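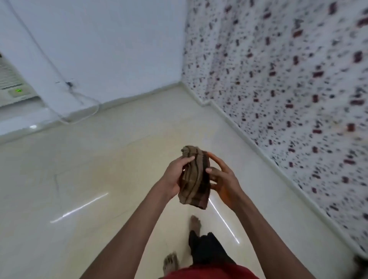 Chapter 7
State Estimation for Things That Won't Hold Still

By the end of the last chapter you had a planner that could move a rigid block from one side of a table to the other without hitting anything. You should be proud of it. You should also know that it depends on a quiet favor from the block, which agreed to stay the same shape the whole time.

Cloth makes no such agreement. A block has a pose: three numbers for where it is and three for which way it faces. Ask for the pose of a sock and you have already gone wrong. You can report where its middle is, if you can find the middle. You can report which way it points, if you and the sock share an opinion about that. Everything else lives in the folds, and most of the folds are hidden behind other folds or behind the fingers doing the holding.

This chapter is about software that has to act anyway. We will build it in the order most teams do, starting with the representation that is easiest to write down and giving it up when it breaks.

7.1 What the planner wants to know

Imagine you are the planner. The perception module hands you a picture of some bunched fabric held between two hands and asks for the next move. A person would tug a corner loose and carry on with the conversation. You have questions. Which visible edge is a hem, and which is only the place where the cloth turns away from the camera? Is the dark band a stripe or a shadow? Is there one layer under the left thumb or four?

The first question matters most. A true edge can be pinched and pulled, and the cloth will open. A false edge (we will call it an occluding contour, because that is what you will find in the index) can also be pinched and pulled, and the cloth will come along in a lump. To a gradient filter the two look alike. Much of Section 7.3 is spent teaching a network to tell them apart, with partial success.

Edit Erdős, whose Moken library we use for the exercises, used to give her new students a towel and a Thursday. They were to write down every state the towel could be in. The better students came back with a list of 11 and an uneasy look. The best one came back with the towel folded and a request to change topics.

7.2 Three ways to write down a rag

The mesh. Cover the cloth with a grid of points and track each one. This is what simulators do, and it is lovely in simulation, where the points are never hidden from you. On camera, a crumpled towel shows you a fraction of its surface. The tracker fills in the rest from its imagination, which it reports to the planner in the same tone of voice as its measurements.

The keypoints. Forget the surface and look for corners, cuffs and hems. Four corners will do for a towel. The early Faltura planner worked this way and folded flat towels very nicely. Given a bunched one, it would find seven corners and choose its favorite four.

The belief. Keep many guesses at once and weight each by how well it explains the image. We will carry 70 guesses in our first version. That is enough to show the idea and few enough to print on a screen when something goes wrong, an occasion for which you should leave room. Each time the hands move, guesses that predicted the wrong motion lose weight.

The third option is the one we keep. Its main attraction is that it lets the planner choose a move in order to learn something. Lifting the cloth and letting the lower end hang is a poor step toward a fold, but gravity will do some of your perception for you and send no invoice.

7.3 Before you read on

You will need the observation model from Chapter 5 and a working copy of Moken. You will also need one sock. Hold it bunched in both hands, look down at it, and write out the state you believe it to be in. Keep the paper. Exercise 7.4 asks your code to do the same, and you may want to be generous when you grade it.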